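Ticket 3366 - Fold planner stops before second grasp on light-coloured shirts
Project: Kahsay (cloth handling stack)
Opened by: Paweena Saengthong
Assigned to: Pichit Ruangrit
Status: Open, workaround in place

Paweena, first comment
Hi all, and sorry in advance for the length of this one. Since we merged the January branch, the planner gets through its first grasp and then sits there with "no valid keypoint pair". Our darker shirts are fine. The pale green one trips it nearly every time - 17 stops on my last overnight batch, and I was so looking forward to a clean log! I've restarted the planner node, cleared the cache and gone back to the old calibration file. No change with any of them.

Pichit, reply
Thanks for such a thorough write-up, Paweena, it saved me a good hour. I replayed your log on my desk machine and got the same stop, so we can leave the arm controller out of it. The segmentation mask is coming back with big holes wherever a shadow crosses the cloth. My guess is that the new colour threshold reads shaded green as table. Could you pull a few wrist views of the green shirt so I can run the mask on them by hand?

Anouk Kramer, reply
Popping in from the Larkier side - we had something similar with a grey towel. Check whether auto exposure got switched back on in the merge. It did for us, and it took me far too long to notice.

Paweena, reply
Good thought, Anouk, but exposure is still locked. Wrist views for Pichit, all of the green shirt on the white top:

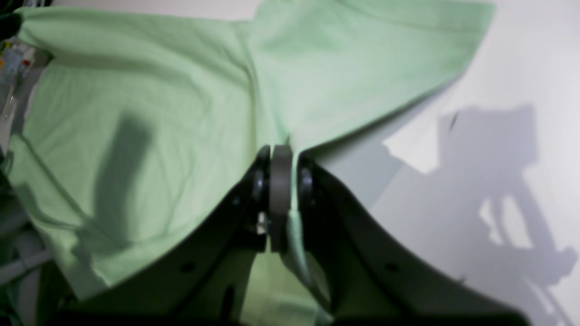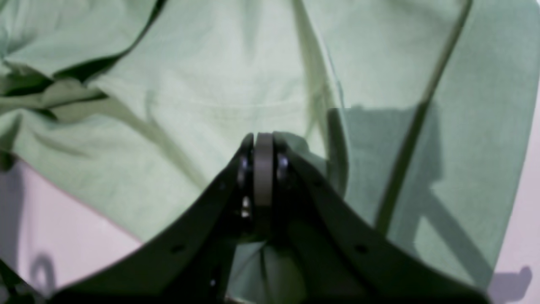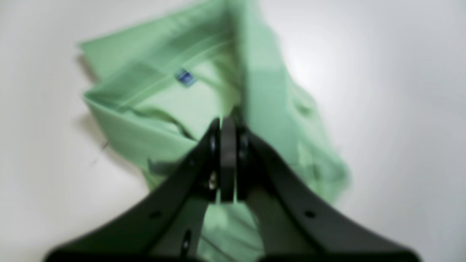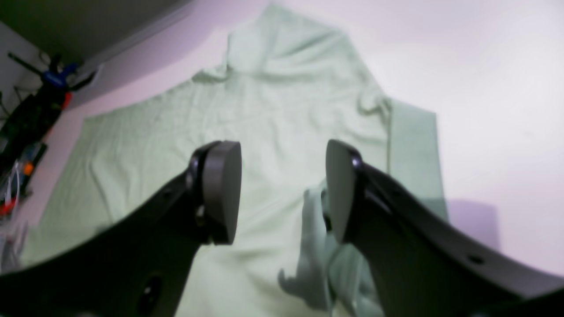 Findings so far (Pichit)
Lovely, these were just what I needed. The first two are the hard ones, with the shadow of the arm lying right across things. In the second it turns a good part of the fabric a cooler, greyer green, and the mask drops most of that area. The third does much better, and the blue neck label gives the keypoint model something to hang on to. In the fourth the outline comes back nearly whole, apart from the crumpled bit near the pads.

So the threshold is the trouble, and I'm fairly comfortable saying so now.

Workaround
1. In the perception config, set shadow_merge to true.
2. Raise min_region from 200 to 420 so the little stray patches get ignored.
3. Restart the perception node, then the planner, in that order please.

Still to do
Boris Radonjić has kindly offered to review the threshold change before it goes into the shared branch. Paweena, if you have a spare evening on the rig, another overnight batch with the workaround on would be a great help. I'll keep this ticket open until I've seen that log.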